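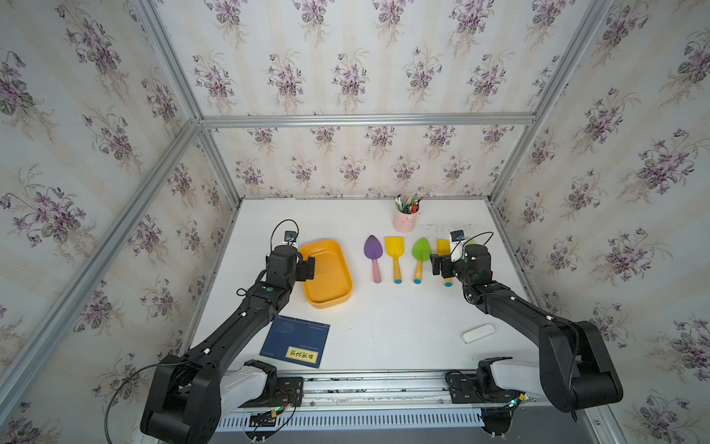
Onlow held its winter open day on January 19, 2025, in the old print hall on Nesmont Street. Entry was free and the doors opened at ten. I stayed two hours and saw most of it.

The ground floor was given over to seed sellers and potting benches. Upstairs was quieter, with toys and small garden tools for children set out on white tables. I spent most of my time there, as I buy for a preschool garden club.

The toy trowels were what I had come for. They come in mixed colors: purple with a pink handle, green and yellow with handles in a wood tone and blue at the tip. Bright colors matter to us. Our last set was dark green and we lost half of it in the beds by December.

A shallow yellow tray was out on the same table. We use something similar for carrying tools to the beds, and the low sides suit small children.
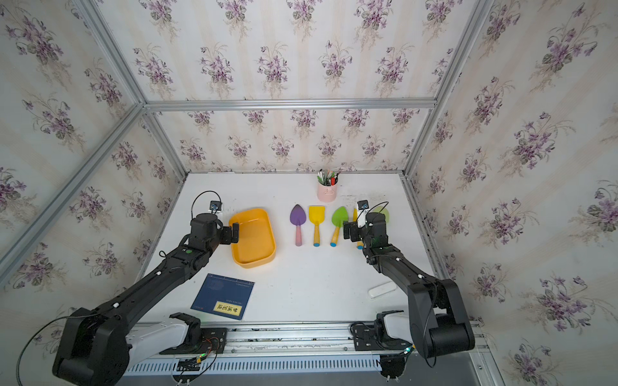
*Yellow tray and a green trowel upstairs, with the violet wallpaper behind.*

Yoon had a stand near the stairs with child-size gloves, sold in packs of 4. Vitier was taking school orders of up to 200 pieces, with delivery in the spring. I left our details with both.

Parking is behind the hall and has 50 spaces. It was full when I left at noon. The café closes early, so eat first.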